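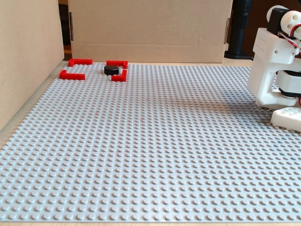 Interview by Arlo Crenshaw
Requena Technical College, Office of Instructional Planning
February

When the college's engineering department submitted its equipment request for the coming year, the robotics laboratory asked for less than it had the year before. Nuria Pacheco, who coordinates the laboratory, said the figure was deliberate.

"We were offered the chance to request one industrial arm," she said. "I asked instead for four small printed arms, with spare servos. The total came to $4,000, and it serves an entire section of students."

The laboratory enrolls 28 students in its introductory course. Under the former arrangement they shared a single machine, and Ms. Pacheco's records show that a student could wait 46 minutes for a turn. She presented those records to the dean, Abilio Sarmiento, together with quotations from two suppliers, Clolach and Fledham.

Dean Sarmiento said the request was approved after one revision. "The first version listed the arms and nothing else," he said. "I asked what would break and what it would cost to replace. That line had to be in the budget before I could sign it." 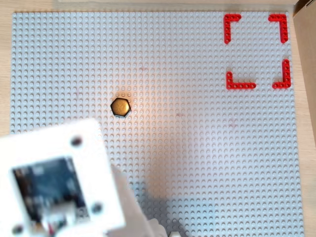
The marked target area and a hexagonal piece on the studded baseplate.

Servos now make up the largest share of the replacement budget, followed by cables and connectors. Printed parts are charged to the department's general materials account. Ms. Pacheco acknowledged that she underestimated the cables in her first draft. "A servo cable gets flexed all day," she said. "I had budgeted for none. I would advise any school to order them with the arms."

The work surface required almost no funding. Building-toy baseplates and beams were already in the department's stores, and the side panels are cardboard. According to Ms. Pacheco, the studs allow a target to be set in the same place from one session to the next.
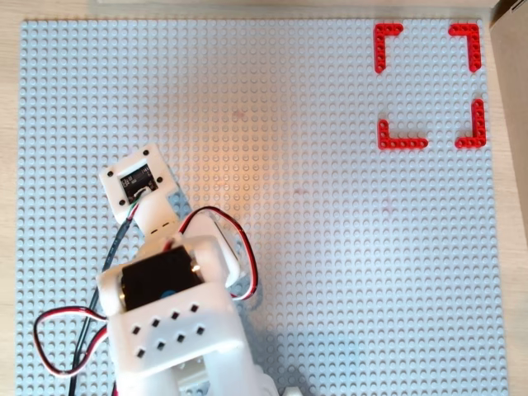 Cameras were the subject of longer discussion. The department considered a packaged vision system from Clirneo and declined it on account of the annual license. "I can defend a purchase," Ms. Pacheco said. "A fee that returns every year is harder, particularly when enrollment is not yet known."

She expects to submit a further request next year for a second set of power supplies. Dean Sarmiento said he would consider it once the spring maintenance costs have been reported.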